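Ticket 997: Drawer pull loose, bench unit 3
Opened by: Josiane Poulain
Assigned to: Todor Petkov
Status: Open, awaiting part

Fault
Upper drawer pull turns freely on its screw. Tightening by hand holds for a day at most.

Log
1. Removed drawer. Grub screw on the pull is seized and the socket is partly rounded.
2. Penetrating oil applied, left 40 minutes. No movement.
3. Correct hex key slips under load. Next size up will not enter.
4. Screw head stands slightly proud. Needle-nose pliers to be tried on it before drilling. Pliers on the blue plate, hex keys beside it on the table.

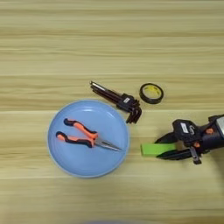 5. Pliers tried, screw out. Thread in the pull is stripped. Replacement ordered from Bredora, part 116, colour grey.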